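The Brivex 902 steam iron, after a winter of tablecloths

07/02/2019
By Awuor Lyimo 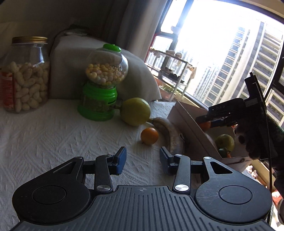 White textured cloth, laid flat.

I own more table linen than a person with one table has any right to. Some of it was my grandmother's, a good deal came from the closing-down sale at Lukáč, where I went in for a butter dish and came out with two bin bags, and the rest has crept in at Christmas. All of it creases. I had been ironing it with a machine I bought as a student, which spat brown water and smelled of toast, and in October it finally tripped the electrics for the whole flat while I was halfway across a damask. So I bought the Brivex 902.

I should say that I paid for it with my own money, and that I had read very little beforehand. Reviews of irons tend to be written by people who have ironed one shirt. The shirt is always blue. I wanted to know what happens when you press a great wide cloth that hangs off both sides of the board and collects fluff from the carpet, and I couldn't find anyone who'd tried it, so I suppose it falls to me.

The iron comes in a box twice the size of the iron. Inside are a moulded tray, a plastic jug with a spout, a leaflet in a great many languages and a little sponge, the purpose of which is not given in any of them. I use the sponge for stamps.

First use. You are told to fill the tank, turn the dial to the top and let it puff over the sink for a bit to clear out whatever the factory left in there. Mine coughed up some white specks and then behaved. The leaflet says tap water is fine. I live somewhere with water you could nearly build on, so I mix it half and half with the bottled sort and have had no more specks. If you live in a soft-water area, please don't write in and tell me.

The tank holds 250 ml. For shirts that's plenty. For a large tablecloth on full steam it is one side and a corner, after which you trot back to the kitchen with the jug. I have come to see the trotting as a kind of interval. The filling hole has a sliding cover that closes with a good firm click, and in all these weeks it hasn't leaked on anything, which puts it ahead of its predecessor by a whole winter of orange spots.

The flex is 200 cm long. Whoever decided this has a socket beside their ironing board, and good for them. My nearest one is behind the bookcase, so the board now stands at an angle across the sitting room like something put there to stop tanks. An extension lead is the obvious answer and the leaflet forbids it in bold. The swivel where the flex joins the iron is excellent, mind you, and turns right round without that creaking noise.

Now, the heat. The dial is marked with the usual dots, plus the names of fabrics in lettering so small that I had to read it to my neighbour over the phone from a photograph I'd enlarged. It warms up quickly and the light goes out when it's ready. On two dots it does cotton. On three dots it does linen, and does it properly: the crease goes down in one pass if the cloth is slightly damp, and in three or four if you've let it dry out completely because you were watching something.

Damp is the secret with linen, as everyone's aunt knows. I sprinkle the cloth, roll it up in a towel and leave it while I have lunch. Steam alone will get you most of the way there with this iron, but the fold lines down the middle of a cloth that has lived in a drawer are stubborn things, and no steam button I have met will shift them from a standing start.

Textured cloths are a different matter, and I've a fair few of those. Waffle, honeycomb, seersucker, anything with a raised pattern: press those hard and you flatten the very thing you paid for. My first go with the 902 was on a waffle cloth from Vakano and I leaned on it out of habit and ended up with something resembling a bedsheet in a mid-priced hotel. It came back after a wash. What you want is to hold the iron just off the surface and let the steam do the work, then smooth with your hand once it has cooled enough not to hurt. The 902 is good at hovering. It's a light iron, the steam comes out evenly along the whole plate and it doesn't dribble when held level. It does dribble if you tip it nose down, so don't.

Embroidery goes face down on a towel. I mention this only because my friend Radoslava Kratochvíl borrowed the iron for a christening cloth and did it face up, and there's now a very flat rabbit.

The burst button, a large thing under the thumb, sends out a blast of steam with a noise like a bus kneeling. I enjoyed it enormously on the first day. It is useful on thick hems and on curtains while they're hanging, though the leaflet would prefer you to wait between bursts and the iron has ways of enforcing that, namely by producing water. The other button is a spray at the front, which works for a while and then needs several pumps to get going again. Every iron I've had has done the same. I keep a plant mister on the windowsill.

Automatic shut-off is the feature they put on the front of the box. Leave the iron still and it beeps, then turns itself off. Sensible. Unfortunately it also beeps when you have stood it on its heel to rearrange a big cloth, and rearranging a big cloth takes me longer than the iron considers decent. You pick it up, it comes back to life, you wait for the light. A full-size banqueting cloth took me 23 minutes on my last attempt and I'd say a fair slice of that was waiting for the light. There is no way to switch the beep off. I've looked.

The soleplate is a shiny coated affair and glides nicely. After a winter it has one scratch, from a zip on a cushion cover, and a faint bloom near the tip where I ironed over a blob of starch. I rubbed at the bloom with a damp cloth while the plate was warm and it mostly went. Please don't use a scourer, whatever you read. Starch, incidentally, is best sprayed on the wrong side of the cloth and left a minute to sink in. Spray and iron at once and you get flakes, and the flakes get on the plate, and then they get on your black trousers.

I did try the obvious rival, the Unisano one, for a weekend at my cousin's. It has a bigger tank and a longer flex, so on paper it should be the better iron for my purposes. It's also heavy enough that by the second cloth I'd developed opinions about my elbow. If you have strong arms and a distant socket, it may be your iron. The handle is fatter too, and I have small hands. Between the two I'd still have the Brivex, but I would have it in a mood.

Storage. The flex wraps round the heel and is meant to clip to itself. The clip held for a fortnight. An elastic band holds it now. You're supposed to empty the tank after each use, and I do when I remember, which is to say when I've already put it in the cupboard and hear it slosh.

What I like: the steam, the lightness, the swivel, that lid. It gets properly hot for linen, and plenty of cheaper ones don't. What I don't: the short flex, the beeping, the clip, the microscopic writing on the dial. The tank is on the small side for my sort of nonsense but I can't very well hold that against a thing sold for shirts.

Would I buy it again? Yes, with a small sigh. If you iron clothes and nothing else, spend less. If you have a drawer full of linen and a socket within reach, it's a good buy, and do get yourself a wide board as well before you start blaming the iron for the carpet fluff. I have my eye on one. It won't fit behind the door either.

Four out of five. I took the mark off for the flex.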